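Gunance Pauses Two-Arm Gardening Cells After Unexpected Arm Movement

ZIMBRIDGE, March 2021 – Gunance, which builds small two-arm robot cells for garden centers and plant nurseries, has stopped all unattended running of its potting bench system following a fault at its Zimbridge test site. An arm that should have been holding still moved while a technician was reaching into the cell. The technician's hand was struck by the gripper and bruised. No medical treatment was needed beyond a cold pack, and the technician finished the shift.

The company reported the event to its customers the next morning and asked them to switch the cells to attended mode. All sites have confirmed that they have done so. Attended mode limits arm speed and requires an operator to hold down an enable switch whenever either arm is powered.

What happened

The cell was working through a handover routine, in which one arm picks up an object from the floor of the workspace and passes it to the other. The routine is used to tune grip force on items that vary in shape, such as bulbs, tubers and root balls. On cycle 422 of a planned 500, the left arm reported that it had lost its position reading at the wrist. The control software put both arms into hold, as designed, and showed an amber light.

The technician saw the amber light and reached in to move an object that had rolled out of place. While the technician's hand was inside the cell, the wrist reading came back. The software treated the return of the signal as the end of the fault and resumed the routine from the step where it had stopped. The left arm traveled 165 millimeters before its collision limit tripped and cut the motor current.

Gunance says the arm should not have resumed. Under the company's own safety rules, a cell that has gone into hold can only restart when a person presses the reset button on the outside of the frame. That rule was followed for faults at the base and shoulder joints. It was not applied to faults at the wrist, which were added to the fault table in a later software release and were given the wrong recovery setting.

Cause of the lost signal

The first fault, the lost reading, was traced to a cable. On each arm the cable to the gripper runs along the outside of the arm segments. On the left arm of the test cell, a tie near the wrist had been fitted too tightly. Repeated bending at that point had worn through one of the conductors, which then made and broke contact depending on how the wrist was turned.

Okafor, the outside engineering firm asked to examine the cell, was able to repeat the fault on the bench by bending the cable by hand. Its engineers also went through the maintenance record and found that the amber light had come on four times in the two days before the incident. Each time the signal had returned by itself and the cell had carried on. Staff had written these down as "brief hold, cleared" and had not raised them as faults.

Gunance accepts that those entries should have led to the cell being taken out of use.

Action taken

The following changes apply to every potting bench cell, including those already sold:

All joint and gripper faults now need a manual reset at the outside of the frame. The software update that makes this change, release 444, has been sent to all sites.

The amber hold light has been changed to red for any fault that involves a lost position reading. The arms lose drive power at the same moment.

Cables on both arms will be checked at every site, and ties within a hand's width of the wrist will be replaced with a loose sleeve.

Two or more holds in one shift must be reported to Gunance support before the cell is used again.

Nobody may reach into a cell while the arms have power, whatever color the light is. The operator card has been rewritten to say this in its first line.

Testing

The Zimbridge cell has been put back together with new cables and is being used to test the fix. Engineers are forcing wrist faults at different points in the handover routine and checking that the arms stay where they are until the reset is pressed. The tests are run with the same wall lining, floor print and garden items as before, so that the results can be compared with the earlier records. The busy patterns are part of the standard setup at Zimbridge, where the vision software is tested against cluttered backgrounds.

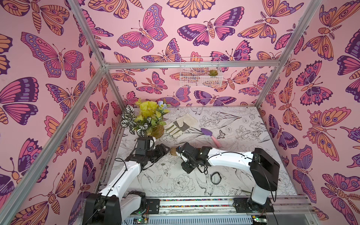 The two-arm cell at Zimbridge, with potted plant, glove and hand trowel. The grippers face each other across a small brown test object.

Vostisard, which supplies the control boards used in the cells, has reviewed the fault table with Gunance and found no other entries with the wrong recovery setting. The boards themselves worked correctly and are not being recalled.

Return to normal running

Gunance expects to let customers return to unattended running in April, site by site, once the software update has been installed and the cable check signed off. Cells that have not had both will stay in attended mode. There is no charge for the update, the parts or the visit.

Customers who hire cells by the month will not be billed for the period in which unattended running is suspended. Those who bought cells outright will have their support contracts extended by the same length of time.

"We told operators that a cell in hold was a cell that would stay put, and on this occasion it did not," the company said in a statement. "The technician did what the training at that time allowed. The fault was in our software and in the way we read our own records."

Okafor's full report will be sent to all customers when it is complete. A short version will be posted on the support pages of the Gunance website.

About Gunance

Gunance designs and builds compact robot cells for plant handling, including potting, sorting and tray filling. Its test site and workshop are in Zimbridge.

Customers with questions about a cell in use should contact Gunance support and have the serial number from the frame plate ready. Press inquiries should be sent to the Gunance communications office.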